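Wastdale textile firm to change dye process after water trial

Skerkulness, the household textiles company based in Wastdale, is to change the way it dyes striped table linen after a trial that ended in April. The new process uses a single rinse at a lower temperature in place of the two hot rinses used at present.

The trial covered 2509 metres of cloth, all of it yarn-dyed in stripes. Water use per batch fell from 430 litres to 262, and the rinse was held at 40 degrees throughout. Colour fastness was checked by washing samples repeatedly and comparing them with an unwashed piece from the same roll.
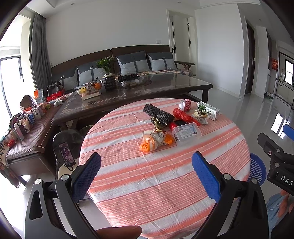

Orange and red yarns were the main concern, as these shades are the most likely to bleed into white bands. Rekha Poojary, who ran the tests, said 92 per cent of samples passed at the first attempt. The remainder were traced to one batch of fixing agent and passed when dyed again with fresh stock.

Shrinkage was unchanged. Creasing after washing was slightly worse - a matter the company puts down to spin speed - and will be looked at separately.

The new process will be used first on the Nagano range of round and square cloths. Prices will stay the same. Care labels will be altered to advise a cool first wash, and existing stock will be sold with the old labels until it runs out.

Fotis Kontogiannis, production manager, said the second dye line would be converted once new valves had been fitted.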